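Womau Household Chores Set, release 2
Data card

Maintained by the Brimideck manipulation group, Ganinville
Contact for corrections: Nomvula Engelbrecht

Summary

The Womau set records two-armed robots attempting ordinary tidying and sorting work on a tabletop. It contains 1,377 episodes across 31 chores. It was assembled to help answer a plain question: which household and light shop-floor chores can a machine finish today without a person stepping in, and which can it not? The set is intended for research on learning from demonstration and for the study of failure. It is not a product test.

What an episode contains

Each episode holds the recorded views, the joint positions of both arms, the gripper openings, and a written instruction of one or two sentences. A separate outcome file gives the result as judged by two reviewers. Where the reviewers disagreed, both judgements are kept and the episode is marked "disputed".

Chores in scope

Chores are grouped by the kind of handling they demand: rigid objects, soft containers, small stationery, and mixed storage. The mixed storage group covers work with a fabric bag or bin and a small wooden rack, where bottles, markers and little boxes may all be present in the same workspace.
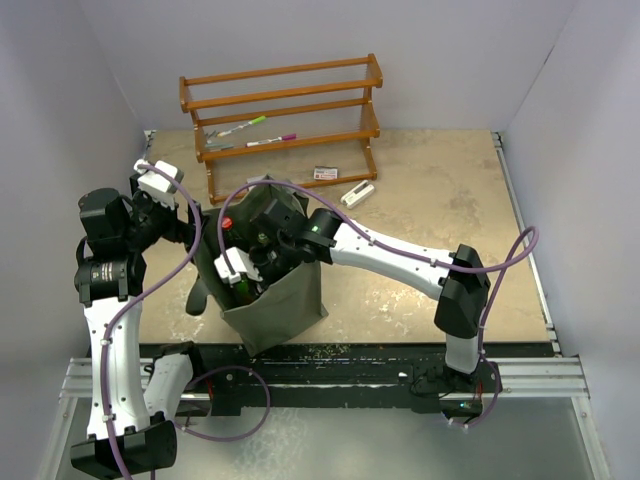
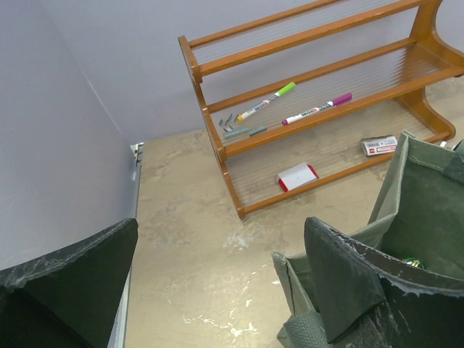

Mixed storage has proved the hardest group to label. A person asked to "put the bottles away" will settle on a sensible place and carry on. The instruction files therefore name both the object and its destination, and any episode in which the destination was left open has been moved to the folder "unspecified". Users who wish to study vague instructions should begin there.

Outcome labels

Complete: the instruction was carried out in full.
Partial: at least one named object reached its destination.
Failed: no named object reached its destination.
Stopped: the operator ended the episode early, for any cause.

A slow episode is still complete. Time taken is given separately, and we ask that published results report it alongside the success rate.

Known limitations

Soft containers change shape when touched, and the joint data does not record this. Depth is not supplied. Items lying on clear shelving may be difficult to separate from what lies behind them. All episodes were collected at the Ganinville site, so performance on this set should not be taken as evidence of performance in a home.

In release 1, 99 episodes carried the wrong gripper scale. These have been corrected. Anyone who trained on the earlier files should download them again; the episode numbers are unchanged.

Splits

The test split holds back whole chores as well as single episodes. Please do not tune on it. The Lefèvre loader reads the split file directly and will refuse to mix the two parts unless the check is switched off by hand.

Changes planned

Release 3 is expected in December and will add folding and wiping. Reports of mislabelled episodes should give the episode number and the outcome proposed.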